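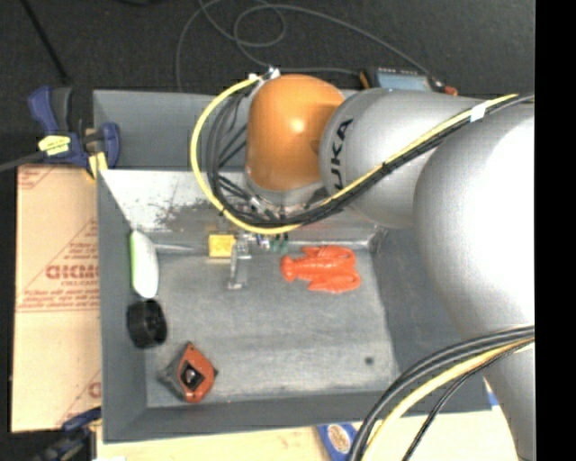 Figure 4. Arm over the pick bin, mixed test objects on the bin floor, bin clamped at the left side.

4.3 Setting up the pick bin

This section covers placing the bin, routing the arm cables and running the first pick check with the Prondemex bin-picking kit. It applies to kits installed on an arm that has already been mounted and commissioned according to the arm maker's instructions. If the Flodari control software has not been installed, complete Section 3 first.

CAUTION: Keep the arm stopped and the enclosure open interlock active during steps 1 to 9. Do not reach into the bin while the arm is enabled, even at reduced speed.

Placing the bin

1. Set the bin on the table with its long side parallel to the front edge. The whole base must rest on the tabletop.

2. Push the bin against the locating stop, if one is fitted. On tables without a stop, mark the corner positions on the tabletop with a pencil.

3. Clamp the bin to the table. Bar clamps are suitable. Place each pad on the rim, as near to a corner as possible, and keep the handles outside the bin.

4. Tighten the clamps by hand until the bin no longer shifts when pushed from the side. Do not use a wrench. Overtightening bends the rim and changes the wall angle stored in the bin model.

5. Jog the arm to all four corners in manual mode, at the height set in BIN_CLEAR, and check that no part of the wrist or gripper comes near a clamp. If it does, move the clamp and repeat this step.

Note: Light scuffs on the bin floor and walls do not affect detection. Replace the bin if a wall is cracked or if the floor has a raised edge that can catch a gripper foot.

Routing the cables

6. Form a loop in the supply cable at the wrist. The loop must be wide enough for the last joint to turn through its full programmed range without pulling on the connector.

7. Lead the cables back along the arm and fasten them at the points given in Table 6. Cloth tape may be used for a trial fit. Replace it with the supplied straps before running in automatic mode.

8. Turn the last joint slowly to both ends of its range. Watch the loop and the connector.

9. Check any cables that hang below the arm. A cable may pass in front of the bin, but it must not drop inside or drag across the rim during a pick.

CAUTION: A cable that enters the bin can be gripped as an object. The Flodari software does not tell cables apart from parts.

First pick check

10. Place a few objects on the bin floor, well apart. Use different shapes and colors. Toys, blocks and small household items work well. Each one must weigh less than 500 g.

11. Leave at least one object close to a wall. Wall picks use a different approach path – the check is not complete without one.

12. Close the enclosure, select CHECK on the pendant and confirm the bin number.

13. Start the cycle. The arm makes 3 attempts on each object and then returns to its home position.

14. Read the result on the pendant. A result of PASS stores the bin position. A result of WALL or FLOOR means that the gripper touched the bin. Go back to step 5.

Note: Long objects with thin projecting parts may be reported as two objects. Raise MERGE_DIST by one step and run the check again. Do not raise it by more than 5 steps in total – separate objects will then be read as one.

After the check

Export the bin file and keep a copy with the machine records. Repeat steps 10 to 14 whenever the bin is moved, a clamp is loosened or the gripper is changed. On tables supplied by Manalastas, the locating stop must also be checked for play before the bin goes back.

For gripper foot replacement, see Section 5.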